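Local News | Technology
2 min read | 18 shares | 3 comments

Visitors to Dirkley's open day on 19/10/2024 got a look at how a robot arm is taught to work small controls, in a simulated room built on a computer.
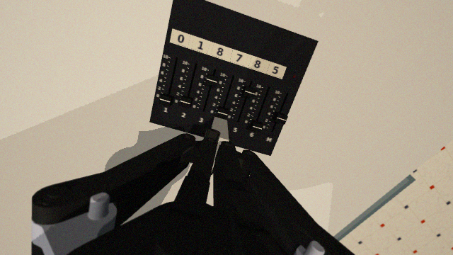
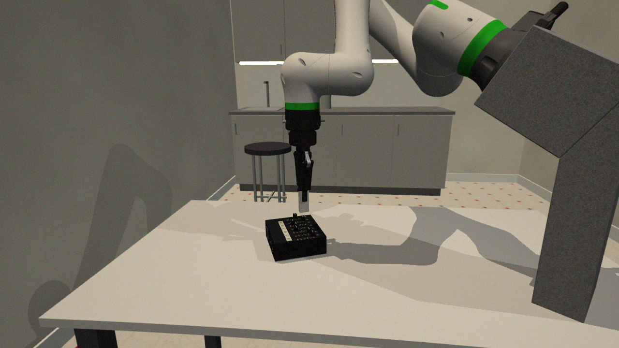

The simulated arm and the black slider panel it works on

By the Fivmont Clerker business reporter

The demonstration ran for 30 minutes and was given twice, with 18 people at each showing. Both took place in the upstairs meeting room on Giannakopoulos Street.

The task is to take hold of one slider on a panel and move it to a set mark without disturbing the others. The panel has six numbered channels and a master, each with a scale from 0 to 10. Staff said the narrow spacing makes it a harder job than picking up a block or a cup.

Everything was shown on screen. Dirkley tries new tasks in simulation first and moves them to real equipment later. Visitors asked how long that takes and whether the same method could be used for light switches and oven dials. Staff said dials are next on the list.

The company has worked in Fivmont for 3 years. Another open day is planned before the end of October. Entry is free, but places must be booked at the front desk.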